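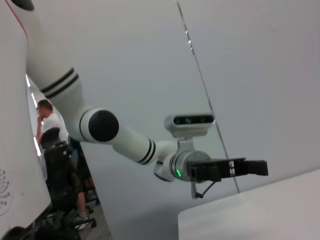 Is a robot open day any use to someone who just wants a tidier kitchen?

More than I expected, though you'll come home with tips and no robot. The arms I saw at the Clellside open day in September cost more than my house fittings put together, and none of them was for sale to people who own a butter dish. What you can bring home is the way the demonstrators set up a job before they let a machine near it.

Things I have since stolen for my own counter:

Give every tool a parking spot. The Drarkonano people put tape outlines on their bench, one per item. I did the same inside my utensil drawer with painter's tape. The whisk has gone home every night since. My family has not, as a group, been that reliable.

Clear the landing place first. An arm won't pick up a cup until it has somewhere to put it down. I used to lift the hot pan and then look for the trivet.

Open your grip only as wide as you need. This was shown with a paper cup and it works for eggs, ripe tomatoes and the good wine glasses.

Put the heavy things close. Anything held at full reach is harder to hold steady, for a machine or for you. The cast iron now lives at waist height next to the stove, and the salad spinner has been exiled to the high shelf.

Tame the cords. Leave a little slack where something moves and none where it doesn't. I spent 15 minutes on this behind the toaster and found a fork.

If you go to one of these days yourself:

– Wear flat shoes. I logged 1,029 steps before I found the coffee.
– Ask to see the same task twice. The second run is where you learn something.
– Eat first. The Brenine stand had mints.
– Keep your sleeves and your bag strap behind the line, and your hands too, even if you are sure you could fold that dish towel faster. I was sure. The demonstrator let me try at a side table, and I was faster, and his towel was square.

Next up on this page: getting burnt rice off the bottom of a steel pot.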